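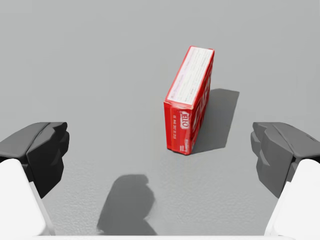

Page 17

Chapter 5
Narrative distance in historical fiction for young readers

5.1 Scope of the chapter

Narrative distance is the gap between the person who tells a story and the person to whom its events happen. The gap may be one of time, of knowledge, of feeling or of language. In most historical novels for readers of school age at least two of these are at work together, and a reader who cannot separate them will have difficulty saying why one passage seems close and another remote.

The previous chapter dealt with setting and with the amount of background a young reader can be expected to supply. The present chapter assumes that material. It covers first-person and third-person narration, the use of an older narrator looking back, and the treatment of words that belong to the period. Dialogue is mentioned only where it affects distance, and is taken up in full in the next chapter.

Most of the passages discussed come from two novels. Vorndale, by Ye-seo Do, is set in a slate-quarrying valley and is told by a girl who leaves school to work in the counting office. The Road to Nollulano, by Chae-won Wi, follows a mule driver's son, Ryu, across a mountain border during a dispute over grazing. Students should have read the first part of each before going further.

5.2 Terms

Narrator: the voice that tells the story. The narrator is a made thing and should be kept apart from the author, even where the two share a birthplace or an opinion.

Focal character: the person whose perceptions limit what is told. In Vorndale the narrator and the focal character are the same person at different ages. In The Road to Nollulano they are different persons, and the narrator has no name.

Time of telling: the point from which the narrator speaks. It may be fixed by a direct statement, implied by verb tense, or left open.

Time of action: the point at which the events take place.

Period word: a word or phrase which was current at the time of action and is no longer in common use, or which has changed its meaning.

5.3 Distance in time

When the time of telling is much later than the time of action, the narrator knows how matters ended. The author must then decide how much of this knowledge to release. Do releases very little. Her narrator states on the first page that the counting office has since been pulled down, and after that she keeps almost wholly to what she knew as a girl. The single early statement is enough to mark the whole account as memory. It also removes one kind of suspense, as the reader now knows that the narrator lived to grow old.

Wi's method is different. The time of telling is left open, and the past tense is used throughout without any reference to later events. The reader learns of the closing of the pass at Warnano when Ryu does, from a man selling lamp oil. No comment is added. The reader's knowledge and the focal character's knowledge stay level until the third part, where a letter is given in full before Ryu has opened it.

The two methods are often described as "warm" and "cold". These labels should be avoided in written work. They record an effect on one reader and do not identify the feature of the text that produced it.

5.4 Distance in knowledge

A young focal character commonly misreads what adults say. The narrator can correct the error at once, correct it later, or leave it standing. Where it is left standing, the reader is being asked to do the correcting, and the text must contain enough for this to be possible. In the wage-day passage in Vorndale, the girl believes that the foreman is being generous with credit at the quarry shop. The prices given two pages earlier allow an attentive reader to reach another view.

Passages of this type are short. Few in either novel run beyond some 800 words, and the longer ones are broken up by action or speech. A misreading which is held for too long tends to be taken by younger readers as fact.

5.5 Distance in language

Period words increase distance when they stop the reader and reduce it when they can be understood from their surroundings. Both authors avoid footnotes. Do prefers to place a plain word close to the old one, usually in the same sentence. Wi repeats the unfamiliar word in several settings and lets the meaning build up. Her harness terms are handled in this way, and all are clear by the end of the first crossing.

The exercises at the end of this section use the opening paragraphs of each novel. For each paragraph, mark the time of telling where it can be found, underline any period word, and note the means by which its sense is supplied.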